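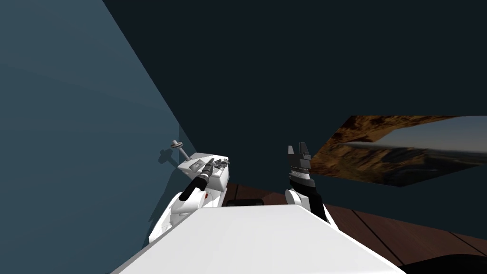
Est-ce qu'une huile dure suffit pour protéger un parquet ancien dans une pièce où l'on marche tous les jours ?

Pour un salon ou une chambre, l'huile dure suffit, à condition de bien poncer avant et de ne pas mettre trop de produit. Pour une entrée où l'on arrive avec les chaussures mouillées, je serais plus prudente, et je l'explique plus bas.

J'ai acheté le kit d'entretien Prostton pour planchers en bois au mois de mai, pendant que nous étions tous à la maison et que je regardais mon plancher plus souvent que d'habitude. Le français n'est pas ma langue maternelle, je demande donc un peu d'indulgence pour les mots techniques. J'ai cherché les termes dans la notice, mais la notice elle-même n'est pas très bien traduite.

Le kit m'a coûté 121 euros avec la livraison. On reçoit un bidon d'huile incolore, un flacon de 500 ml de nettoyant concentré, un applicateur à manche, des tampons blancs et des tampons verts, et 3 feuilles abrasives pour les angles. La ponceuse n'est pas comprise. J'ai loué la mienne chez Soltani, qui m'a aussi vendu les abrasifs à grain moyen et à grain fin. Il faut ajouter cette dépense au prix du kit, et le site du fabricant ne le dit pas assez clairement.

Mon plancher est en pin, avec des lames larges et quelques vieux nœuds. Il portait un vernis jauni, usé devant la fenêtre et presque intact sous l'armoire. L'huile ne pénètre pas à travers un vernis, il faut donc tout enlever. J'ai passé deux journées à poncer une pièce moyenne et encore une soirée pour les bords, à genoux, avec les feuilles du kit. Ces feuilles s'encrassent vite sur le vieux vernis. J'ai fini avec des feuilles achetées à part, plus épaisses.

L'application est la partie agréable. On verse un peu d'huile, on l'étale dans le sens du fil, on attend un quart d'heure, puis on essuie tout ce que le bois n'a pas bu. La notice insiste sur cet essuyage et elle a raison. Dans un coin derrière la porte, j'ai laissé une petite flaque par fatigue, et cet endroit est resté collant pendant quatre jours. J'ai dû le reprendre avec un tampon vert et un peu d'huile fraîche.

Attention aussi aux chiffons imbibés d'huile. Ils peuvent prendre feu seuls si on les laisse en boule. Je les ai mis dans un seau d'eau, dehors, puis étendus à plat pour sécher. L'avertissement existe dans la notice, mais en très petits caractères, à la dernière page. Pour moi, il devrait être sur le bidon.

Le résultat me plaît beaucoup. La couleur est devenue plus chaude, sans être orange, et on sent de nouveau le bois sous le pied nu. L'aspect est mat. Les personnes qui aiment les planchers brillants seront déçues, il vaut mieux pour elles choisir un vernis.

L'odeur est forte le premier jour et supportable le troisième. J'ai dormi dans l'autre pièce avec la fenêtre ouverte. L'applicateur, par contre, est médiocre : le manche se dévisse pendant que l'on travaille, et la mousse s'est déchirée sur une tête de clou qui dépassait un peu. Pour la deuxième couche, j'ai pris la brosse Fimodden de ma cuisine, achetée pour tout autre chose, et elle a mieux travaillé.

Avant ce kit, j'avais essayé l'huile Muken sur une petite table. Elle sèche plus vite, mais elle fonce davantage le pin. Sur le chêne, la différence me semble moins importante, je n'ai cependant fait qu'un essai sur une chute.

Concernant l'entrée : j'y ai mis deux couches comme dans le salon, et les gouttes d'eau laissent des marques claires si on ne les essuie pas tout de suite. Elles disparaissent en partie après le nettoyant. Je pense ajouter une troisième couche et un tapis plus grand. Le nettoyant lui-même est bon, il en faut très peu dans un seau d'eau tiède, et il ne laisse pas de film gras.

Points positifs : bel aspect mat, réparation locale possible, nettoyant économique.
Points négatifs : applicateur fragile, feuilles abrasives de petite qualité, avertissement sur les chiffons mal placé.

Je donne quatre étoiles sur cinq pour l'huile et deux pour les accessoires. Si le bidon se vend séparément dans votre magasin, prenez le bidon seul et une bonne brosse. J'ai vu l'huile seule à 42 euros, le même format que dans le kit, mais elle était en rupture de stock quand j'ai passé ma commande.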